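Home | Builds | Datasets | Forum | Contact

We use cookies to remember your settings. OK / Manage

# Ovside Kitchen: README and data card

Posted in April by Torunn Berge

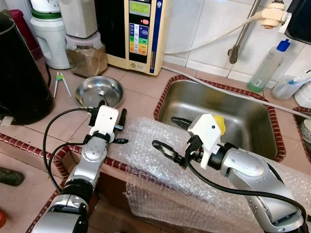 *Head camera view: both grippers at the counter, steel bowl in front of the left one.*

Hi! Ovside is my two-armed kitchen robot, and this is everything I've recorded with it so far. I put the arms together in the shared workshop in Tutville (thanks to Adelmo Mazza for the bench space and a LOT of crimping help) and then hauled them home to work at a real sink.

## What you get

- 538 episodes, all teleoperated, nearly 70 GB unpacked
- head camera video, joint angles and gripper opening
- one short text label per episode, typed by me or Pierina Dal Bello

The jobs are small ones: pick up a bowl, move it along the counter, set it in the sink. I left the counter as cluttered as it usually is, so expect jars, bottles and a water ionizer behind the work.

## Known problems

- Shiny steel confuses my depth estimates, so I dropped depth completely.
- 59 episodes are marked `bad_sync`. The arm log lags the video. Skip them unless you like pain!
- The gripper cables show up in view a lot. I haven't masked them.
- Left and right were swapped in the first config file. Fixed in `arms.yaml`, but old forks still have it wrong.

## Using it

Run `unpack.py` first, then `check.py`. Bug reports go in the forum, please, and Fulgencio Salinas looks after the loader.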